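关于奥霍姆计量校准所(Orholm)

奥霍姆计量校准所是一家独立的第三方校准机构,业务范围为质量、温度、湿度和压力四个领域,主要服务对象为制药、食品加工、建材检测及高校实验室。

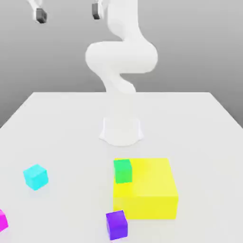

本所不生产、不销售、不代理任何测量仪器,收入全部来自校准、期间核查和技术培训服务。对送检设备出具的结论仅限于校准结果本身,不包含对设备品牌或型号的推荐意见。

一、沿革

本所前身为Furkville建材检测站的内部计量室,最初只承担本站天平和压力试验机的周期校准。后因周边企业送检需求增加,计量室从检测站分离,独立登记,迁入现址,并改用现名。质量实验室在迁址当年启用,温度实验室次年启用,湿度与压力两个实验室在随后的扩建中完成。

分离时保留了检测站时期的全部原始记录。早期记录为手写,编号规则与现行规则不同,查询时请在编号前加注字母F。手写记录目前只提供复印件,不提供电子检索。

二、实验室与环境条件

质量实验室位于一层东侧,地面与建筑主体结构断开,天平台单独设置基础。室内温度控制在20 ℃,校准期间每小时变化不超过0.5 ℃,相对湿度控制在40%至60%之间。送检砝码进入实验室后须恒温放置,放置时间按标称质量和初始温差确定,E2等级砝码一般不少于24小时。

温度实验室配备恒温油槽、恒温水槽、干体炉和低温酒精槽,覆盖范围为-40 ℃至300 ℃。超出该范围的热电偶校准不在本所能力之内,客户如有需要,可自行联系具备相应能力的机构,本所不转包。

湿度实验室使用双压法湿度发生器,校准点通常取20%、40%、60%、80%四点,也可按客户工艺要求另行指定。长期在高湿环境下使用的传感器,建议在送检前停止使用并置于干燥环境中不少于48小时,否则首个低湿点的稳定时间会明显延长。

压力实验室以活塞式压力计为主标准器,气体介质和液体介质分台进行,两台之间不共用管路和接头。用于氧气系统的压力表必须在送检单上注明“禁油”,未注明的一律按普通压力表处理,由此产生的污染责任由送检方承担。

三、量值溯源

本所各项主标准器均定期送上级计量机构校准,溯源证书在有效期内存放于资料室,客户可现场查阅,复印须经技术负责人签字。工作标准器由本所以主标准器自行校准,周期一般为12个月,使用频率高的缩短为6个月。

两次溯源之间按计划进行期间核查。核查采用核查标准加控制图的方法,控制限每年重新计算一次。控制图出现连续偏向中心线一侧的趋势时,即使各点未超出控制限,相应标准器也暂停使用,待原因查明后恢复。暂停期间已受理的设备顺延交付,本所会书面通知送检单位新的交付日期。

四、测量不确定度

证书所给扩展不确定度均按包含因子k=2报告,对应包含概率约为95%。评定报告按项目归档,每次更换标准器、修改方法或调整环境控制限后重新评定。

客户要求在证书中给出符合性判定时,应在委托时明确所依据的技术规范和判定规则。可选规则有两种:简单接受,以及以扩展不确定度作为保护带的接受。未指明规则的,证书只给出数据,不作判定。事后补充判定需重新出具证书,并收取证书工本费。

五、人员

技术负责人为Usha Shetty,负责方法确认、不确定度评定报告的审批以及证书的授权签字。她此前在Kurian制药从事设备验证工作,熟悉冻干机、灭菌柜和稳定性试验箱的温度分布测试要求,本所现行的多点温度布点方案即由她修订。

质量负责人为Achilleas Rallis,负责内部审核、投诉处理和文件控制。质量体系文件的现行版本由他统一发放,各实验室不得自行复印留存旧版。

校准人员按领域授权,授权前须完成相应领域的理论考核、操作考核和不少于40次的监督下校准。一人可取得多个领域的授权,但同一台设备的校准和核验必须由不同人员完成。连续六个月未从事某一领域校准的人员,其授权自动中止,恢复前须重新通过操作考核。

六、能力范围

质量:砝码,1 mg至20 kg,E2等级及以下;非自动衡器,最大秤量不超过2000 kg,其中300 kg以上的须现场校准。
温度:工业铂电阻、玻璃液体温度计、数字温度计、温度数据记录仪;恒温箱、培养箱、冷藏库的温度分布测试。
湿度:温湿度计、湿度传感器、温湿度数据记录仪。
压力:一般压力表、精密压力表、压力变送器、真空表。

不在上述范围内的项目,本所不受理。范围的扩大或缩减以资料室公布的最新能力表为准,本页内容可能滞后。

七、送检与交付

送检窗口在一层121室,每个工作日上午8:30至11:30、下午13:30至16:30开放。首次送检请携带委托单、设备说明书和上一次的校准证书(如有)。以快递方式送检的,玻璃液体温度计和活塞式压力计除外,这两类设备须由送检方自行送达并当面验收外观。

常规交付期为七个工作日,自设备通过外观检查之日起计算。温度数据记录仪数量较多时按槽体容量分批,交付期以受理回执所列日期为准。加急服务仅限质量和压力两个领域。

设备在送检时已存在的损伤会记录在受理回执上,由双方签字。校准过程中发现设备无法正常工作的,本所停止校准并通知客户,已完成的校准点按实际工作量收费,不出具证书,可出具情况说明。

证书出具后,设备请在三十日内取回。逾期存放的设备移入库房,库房无恒温条件,取回后是否需要重新校准由客户自行判断。

八、现场校准

衡器、恒温箱、冷藏库等不便移动的设备提供现场校准。现场须具备稳定的供电,并在校准前完成设备的预热或预冷。温度分布测试期间不得开启箱门或调整设定值,测试时间从设备达到设定温度并稳定后开始计算。衡器校准现场应预留标准砝码的搬运通道,300 kg以上衡器须由客户提供叉车或行车及持证操作人员。

Kalard分部负责河以西地区的现场校准受理,该分部不设固定实验室,送检设备仍由本部窗口接收。

九、培训

每年6月和11月各举办一期计量基础培训,面向企业设备管理员和实验室人员。内容包括校准证书的阅读与确认、校准周期的确定、期间核查的实施,以及天平日常核查的操作练习。参训人员可携带本单位的证书到课堂上作确认练习,涉及商业信息的部分请事先遮盖。培训考核合格者发给结业证明,该证明不作为任何计量从业资格的依据。

十、公正性与保密

本所人员不得参与送检单位的设备采购评审,不得收受设备供应商提供的礼品、差旅或咨询费用。客户的设备信息、工艺参数和校准数据未经书面同意不向第三方提供,法律规定须提供的情形除外;在后一种情形下,除法律禁止外,本所会事先通知客户。

对校准结果有异议的,请在收到证书后十五日内以书面形式提出,注明证书编号和异议内容,并保持设备在取回时的状态,不得自行调整。质量负责人收到异议后组织复校,复校由未参与原校准的人员进行。复校结果与原结果在不确定度范围内一致的,维持原证书;不一致的,收回原证书并免费重新出具。

最后更新:6月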